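Notebook, snack rack, April

Morning

Zoseck wants the small countertop rack to be the standard fitting for the break rooms at Bastwood and Fustwood. Their sheet says it "keeps product facing forward and cuts restocking time." No number for the time, no word on who restocked what. I would like to see it do either one before we order.

Rack went together with clips, no tools. The clips are the weak point as far as I can tell. Two popped off when I pushed on a side panel with my thumb, and I wasn't pushing hard. Aino Nurmi says I had them on backward. Swapped them. One popped off again. She has stopped commenting.

The mesh floor is another thing. Bottles have a narrow foot and the wire is a grid, so whether a bottle stands straight depends on where you put it down. Zoseck's sheet shows cans, which would sit fine. We don't sell cans in either room.

Loading plan, copied from the whiteboard before somebody wipes it:

Packages on the upper shelf. Chips below, upright, leaning on the back panel. Bottles in front of the chips, orange soda to the left, cola in the middle. Labels out where possible.

Budget for the whole trial is 400 and the rack has already eaten a good part of that. Stock comes out of the rest. Order ref for the stock is 3,122, under Okafor's account, in case anyone asks me again.

Midday

Rack is on the white table. My complaint from this morning stands: the chips hide each other. Red and green bags read fine from the front, the magenta one too, but the dark red and purple one behind the green shows a strip and that's all. If I wanted that flavor I would not know we had it. So much for "facing forward." The bags are wider than the space they are given and they will overlap whatever the sheet says.
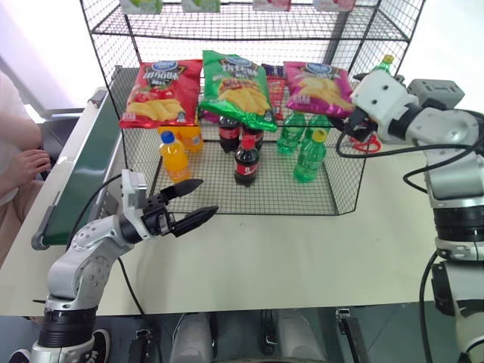 Afternoon: what I'd change

1. Fewer bags across the back. Drop one kind and let the rest face out. Okafor's view is that people like choice. Maybe, but a bag you can't see isn't much of a choice.

2. A flat liner on the mesh floor. Card would do for a test. Aino thinks a liner will collect crumbs and she may be right, so cut it to lift out.

3. Better clips, or cable ties at the corners. Ties look cheap. I can live with cheap.

4. Ask Zoseck where the restocking claim comes from. I've written to them once and got the same sheet back.

5. Try the cola to one side instead of the middle. I don't expect much from this. Aino wants it tried and it costs us nothing.

Not convinced the tall mesh front on the lower shelf helps. It is supposed to stop things from sliding out, but you have to lift a bottle over it, and I'd bet on people knocking the bag behind on the way up. Haven't tested that properly. Needs someone who hasn't been staring at the thing all day.

Rack stays as it is until the liner is cut. Please don't take the chips, they're on the stock list.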